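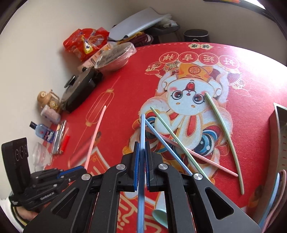 Hand-held grippers get pitched as the cheap way into robot training data, and the Wundedel pair from Granström is priced to make that sound true. We bought two for the Brelldale site in November, at $800 each. I'd hold off on ordering more.

The hardware is fine. The fingers line up, and thin things like plastic chopsticks are a fair test of that. Ours passed more often than I expected. My complaint is with the budget sheet the sales team sends along, which stops at the purchase price. Spare finger pads are $60 a set. The data export license is $121 a month, and you find it on page 2 of the quote, under "services." Then there's the operator. Somebody has to stand at a table and pick up tableware all afternoon, and you pay that person whether or not the recordings are any good.

Granström says the setup pays for itself against renting an arm. Maybe, if you already have an arm to use the data on. We don't, and the sheet has no line for one.

Plarnetti quoted us more up front with export included. Over a full year I'd want both quotes side by side before signing either. Ask for pad life in writing, too. I asked Granström and got a brochure.

Posted December 21, 2021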